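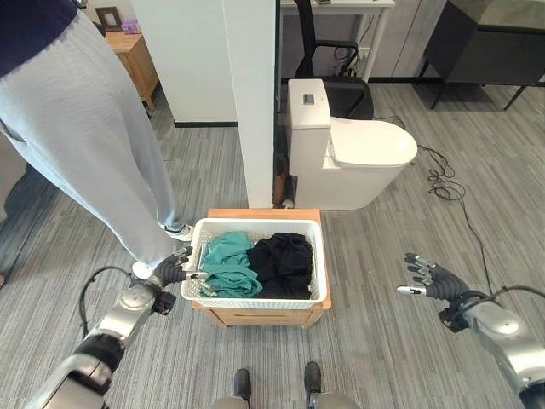
Reet Koppel
@reetkoppel

I moved to a new country for work, and the thing which surprised me most was the laundry. I want to write a few posts about it. Maybe it helps somebody who is also new. 1/

In my childhood home in Estonia the washing machine stands in the bathroom. You wash on the day you want and you hang everything on a rack. My grandmother had also a line behind the house, and the sheets in winter became stiff like boards. 2/

My building here has 40 apartments and 4 washers in the basement. There is a paper list on the door. You write your apartment number and your hour. I did not understand the list for the first two weeks and I simply went down when I had time. 3/

Then I found my wet clothes on top of the dryer, folded very neatly. No note. I was so ashamed that I washed my shirts in the sink for six days. 4/

My neighbor Ye-ji Seok explained me the rules at last. If your hour is finished, the next person waits ten minutes and then may take your things out. It is not an insult. She told me that folding is the polite version, and that I should be glad. 5/

The second difficulty was the words on the machine. "Permanent press" I had to look up three times. In my language the label says simply which fabric. I still do not feel what is permanent in it. For my office trousers it works well, they come out with fewer creases. 6/

Also the temperatures. I am used to 40 degrees for almost everything and 60 for towels. On these machines it says only Cold, Warm and Hot. I asked Ye-ji how warm is Warm, and she said "warm." 7/

Detergent. In the store near me there are two shelves of it. I bought Sernura first, the liquid, because the bottle was small and I had to carry it home by bus. The smell is strong. My pillow smelled like a flower shop and I could not sleep well. 8/

Now I use Finora without perfume, the powder. It does not dissolve so well in cold water, so on dark clothes you can get white lines. I mix it first with a cup of warm water and then pour it in. 9/

Please use less than the cap shows. I put a full cap in the beginning and my towels became hard. When I took half, they became soft again after some washes. 10/

The dryer was the biggest change. I did not own one before. I put in a wool sweater from my aunt and it came out in the size for a child of five. Ye-ji's niece has it now, and it looks very nice on her, but I was sad. 11/

So I bought a folding rack called Sanda. It fits between my bed and the window if I move the chair. Wool, bras, everything with elastic and my good jeans go there. Sheets and towels go to the dryer. 12/

Some people told me that hanging laundry on the balcony is not allowed in their buildings. I read my lease again, all the pages, and in mine there is one sentence: nothing over the railing. A rack which stands lower than the railing is fine. I wrote to the office to be sure and they confirmed. 13/

Somebody asked in the replies about coins. Our machines take a card which you fill in the lobby. Check the balance before you carry everything down. The elevator is slow and I live on the ninth floor. 14/

Another question was about pet hair. I have no pet, so I cannot answer from my experience. Lâm is a small laundromat two streets from me, and they have one machine only for pet blankets. Maybe there is something similar near you, I would ask. 15/

I go to Lâm myself with my winter blanket, because it does not turn properly in our basement machines. It needs a long time in the big dryer. I take a book. I have read 476 pages there since spring, all of the same novel, and I am still not at the end. 16/

My hour is now Wednesday at seven in the evening. The woman before me always finishes early and leaves the door of the washer open so that it dries. I started to do the same for the man who comes after. We have never spoken, but last week he nodded in the elevator. 17/

In November the list will be changed for an app. I am a little bit sorry, I had just learned the list. If your building has already such an app, please tell me if it lets you exchange hours with a neighbor. Ye-ji works late sometimes and we swap. 18/

Correction to post 10: I wrote half a cap, but this was for the liquid. For the powder I take two spoons for a full machine. Thank you to the person who noticed. 19/19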